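4.2 Collecting the Demonstrations

We tried two ways of showing the robot what we wanted, and we should say at the start that we went into the study with a favorite. Hand guiding, where a person takes hold of the arm and walks it through the job, felt like the natural choice for kitchen work. It is how most of us learned to cook, after all, with somebody's hand over ours on the spoon. Remote control seemed colder and fussier, and a few of us (the first author included) had to be talked into giving it a fair try.

Our 11 demonstrators came to us with very different amounts of practice. Some had driven an arm before and some had never stood next to one, and we were glad of the mix. Each person was given 16 minutes to play freely with the controls before any recording began, and we asked them to use that time however they liked. Dexter Park, who ran the sessions, sat close by and answered questions but was asked not to coach, a rule he found harder to keep than any of us expected!

For hand guiding, the arm was set to hold up its own weight and otherwise give way to a gentle push. For remote control, the demonstrator used the Skallik handset, which passes hand motion to the arm through our Boletness software. We slowed fast motions down a little on the way through, a small kindness to beginners that we ended up leaving on for everybody.

The lid task, shown in Figure 3, gave us the most to think about. A pot lid is a friendly object for a person and a surprisingly awkward one for a gripper, as a small error in the grasp at the handle becomes a much larger one out at the rim.
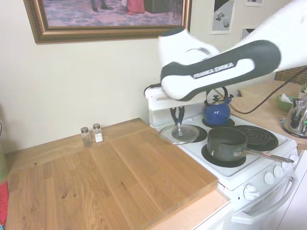
Figure 3. The lid task on the stove, with the glass lid held by its handle.

People guiding by hand tended to fix a tilted lid by twisting the wrist of the arm directly, and they did it quickly and with confidence. The trouble is that their own arms and shoulders often blocked the side camera while they did so, and those recordings taught the learned policy rather little. People working by remote control were slower and made more small corrections, but the view of the lid stayed open all the way through. We allowed up to 6 attempts per person with each method and kept the failed ones too, marked as such, for the comparison in Section 5.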